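Mellex garment steamer, after three months

I bought the Mellex in February, when my old iron started to leave brown marks on collars. I live in a small apartment and I have no place for an ironing board, so a steamer looked like a good idea.

The tank takes 100 ml. For me this is enough for two shirts, then I must fill again. It heats quickly and the handle is comfortable, but the cord is too short for my bedroom and I had to buy an extension. On cotton the result is good if you pull the cloth a little with the other hand. On linen I am less happy. Thick hems stay wavy, also after the second pass. Dark clothes I do from the inside and fold when they are cool. 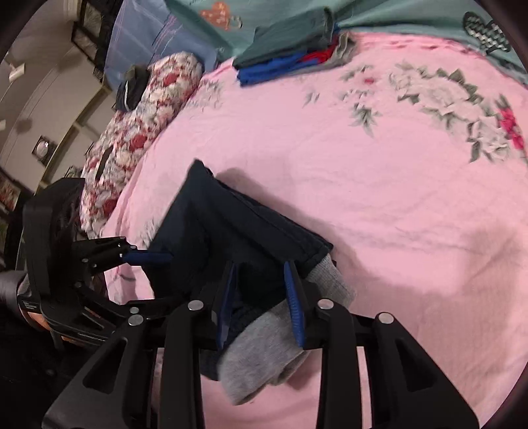

Zlata Bondarchuk wrote under my first notes that linen should be steamed while it is still damp from the wash, and that her Clidow had the same trouble until she did this. I tried it with one pair of pants. It is better, but the hem is still not flat.

I would buy it again for shirts. For linen, keep your iron.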